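어린이 자료실
유리는 어떻게 만들어질까요?

우리는 매일 유리를 사용합니다. 아침에 물을 마시는 컵, 교실의 창문, 안경의 렌즈, 잼이 담긴 병이 모두 유리로 되어 있습니다. 유리는 속이 비치고 단단하며, 물이나 주스를 담아도 맛이 변하지 않습니다. 그렇다면 이렇게 쓸모 많은 유리는 무엇으로, 어떻게 만드는 것일까요? 본 자료에서는 초등학교 3학년 이상의 어린이를 위하여 유리의 재료와 만드는 방법, 그리고 유리를 다시 쓰는 방법을 설명합니다.

유리의 재료

유리의 가장 중요한 재료는 모래입니다. 다만 놀이터나 바닷가의 모래를 그대로 쓰는 일은 드뭅니다. 유리 공장에서는 '규사'라고 부르는 모래를 사용합니다. 규사에는 석영이라는 광물의 알갱이가 많이 들어 있습니다. 석영은 규소와 산소로 이루어진 물질입니다.

규사만 녹여서 유리를 만들 수도 있지만, 그러려면 온도가 매우 높아야 합니다. 그래서 공장에서는 소다회라는 흰 가루를 함께 넣습니다. 소다회를 넣으면 모래가 더 낮은 온도에서 녹습니다. 그런데 모래와 소다회만으로 만든 유리는 물에 약합니다. 이 문제를 해결하기 위하여 석회석을 더 넣습니다. 이렇게 만든 유리를 '소다석회유리'라고 하며, 창문과 병은 대부분 이 유리로 만듭니다.

다 쓴 유리병을 잘게 부순 조각도 재료가 됩니다. 이것을 '파유리'라고 합니다. 파유리는 이미 한 번 유리가 되었던 물질이어서 새 재료보다 쉽게 녹습니다.

재료를 녹이는 과정

재료를 정해진 비율로 섞은 다음 용광로처럼 생긴 큰 가마에 넣습니다. 가마 안의 온도는 섭씨 1,500도 안팎까지 올라갑니다. 물이 끓는 온도가 섭씨 100도이니 얼마나 뜨거운지 짐작할 수 있습니다. 재료는 이 안에서 천천히 녹아 주황색으로 빛나는 걸쭉한 액체가 됩니다. 처음에는 액체 속에 작은 기포가 많이 생깁니다. 기포가 빠져나갈 때까지 충분히 기다려야 맑은 유리를 얻을 수 있습니다.

유리 공장의 가마는 밤에도 끄지 않습니다. 가마가 식으면 안에 있던 유리가 굳고, 가마의 벽돌이 상할 수 있습니다. 그래서 공장의 직원들은 밤과 낮으로 교대하여 가마를 살핍니다.

유리는 왜 투명할까요?

물체가 투명하다는 것은 빛이 그 물체를 잘 통과한다는 뜻입니다. 나무나 돌에 빛을 비추면 빛은 흡수되거나 튕겨 나갑니다. 유리에서는 우리 눈에 보이는 빛이 거의 흡수되지 않고 지나갑니다. 또 맑은 유리 안에는 빛을 이리저리 흩어 놓을 경계면이 거의 없습니다.

모래도 자세히 보면 투명한 알갱이가 섞여 있습니다. 그러나 알갱이의 표면이 거칠고 알갱이 사이에 공기가 있어서, 빛이 여러 방향으로 흩어집니다. 모래를 녹여 하나의 매끄러운 덩어리로 만들면 비로소 빛이 곧게 지나갈 수 있습니다. 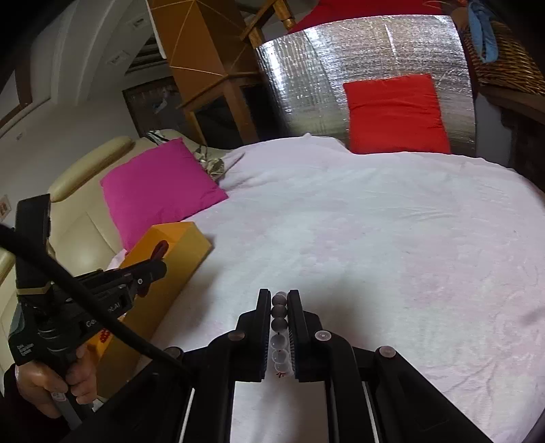
유리에 색을 넣으려면 어떻게 해야 합니까?
재료를 녹일 때 금속 성분을 조금 섞으면 됩니다. 코발트를 넣으면 파란색이 되고, 철을 넣으면 초록빛이 돕니다.

색유리를 만들 때에는 금속의 양을 정확하게 재어야 합니다. 코발트는 아주 적은 양만 넣어도 짙은 파란색을 냅니다. 같은 금속이라도 가마 안에 산소가 얼마나 있는지에 따라 다른 색이 나오기도 합니다. 구리가 그런 금속으로, 조건에 따라 청록색이 되거나 붉은색이 됩니다. 갈색 병은 빛을 막아 주므로 빛에 약한 약을 담는 데 쓰입니다.

유리의 모양 만들기

뜨거운 유리는 꿀처럼 늘어나므로 여러 가지 모양으로 만들 수 있습니다.

불어서 만들기: 긴 쇠 대롱의 끝에 녹은 유리를 묻히고 반대쪽에서 입으로 바람을 불어 넣습니다. 유리가 풍선처럼 부풀면 대롱을 계속 돌리면서 모양을 다듬습니다. 돌리기를 멈추면 유리가 아래로 처집니다.

틀에 넣어 만들기: 같은 모양의 병을 많이 만들 때 씁니다. 녹은 유리 덩어리를 금속 틀에 넣고 기계로 공기를 불어 넣으면 유리가 틀의 안쪽 벽에 붙어 병 모양이 됩니다.

띄워서 만들기: 창문에 쓰는 평평한 유리를 만드는 방법입니다. 녹은 주석 위에 녹은 유리를 흘려보냅니다. 유리는 주석보다 가벼워서 그 위에 뜨고, 넓게 퍼지면서 양쪽 면이 고르게 됩니다.

천천히 식히기

모양을 다 만든 유리를 바로 찬 곳에 두면 금이 가거나 깨질 수 있습니다. 바깥쪽은 빨리 식고 안쪽은 늦게 식기 때문에, 유리 속에 서로 당기고 미는 힘이 남습니다. 이를 막기 위하여 유리를 따뜻한 가마에 넣고 온도를 조금씩 낮춥니다. 이 과정을 '서랭'이라고 합니다. 작은 컵은 몇 시간이면 되지만, 두꺼운 유리 작품은 며칠이 걸리기도 합니다.

스트라컨(Strachan) 유리 전시관 이야기

스트라컨 유리 전시관에는 여러 시대의 유리 제품 3,514점이 보관되어 있습니다. 이 가운데 300점을 골라 1층 전시실에서 공개하며, 해마다 10월에 전시품을 바꿉니다. 작은 향수병부터 등대에서 쓰던 커다란 렌즈까지 종류가 다양합니다.

교육 담당자 이시벨 매키넌(Ishbel MacKinnon) 선생님은 전시실을 찾은 어린이에게 오래된 창유리를 먼저 살펴보도록 권합니다. 옛날 창유리는 표면이 조금 울퉁불퉁해서, 그 너머로 보이는 나무나 지붕이 물결처럼 휘어 보입니다. 유리를 평평하게 만드는 기술이 지금과 달랐음을 알 수 있는 자료입니다.

오전 10시에는 작업실에서 유리 불기 시연이 열립니다. 시연은 유리 공예가 아시프 하시미(Asif Hashmi) 선생님이 맡고 있습니다. 어린이는 보호자와 함께 노란 선 뒤에 앉아서 관람하여야 합니다.

유리를 다시 쓰려면

유리는 녹여서 새 유리로 만드는 일을 여러 번 되풀이할 수 있습니다. 가정에서는 병 속을 물로 헹구고 뚜껑을 떼어 낸 다음 분리배출합니다. 깨진 유리는 손으로 만지지 말고 반드시 어른에게 알립니다. 거울, 도자기, 열에 강한 유리 그릇은 성분이나 녹는 온도가 병과 다르므로 유리병 수거함에 함께 넣지 않습니다.

낱말 풀이

규사: 석영 알갱이가 많이 들어 있는 모래.
소다회: 모래가 더 낮은 온도에서 녹도록 돕는 흰 가루.
파유리: 다시 쓰기 위하여 잘게 부순 유리 조각.
서랭: 뜨거운 유리를 천천히 식히는 과정.

스트라컨 유리 전시관 어린이교육실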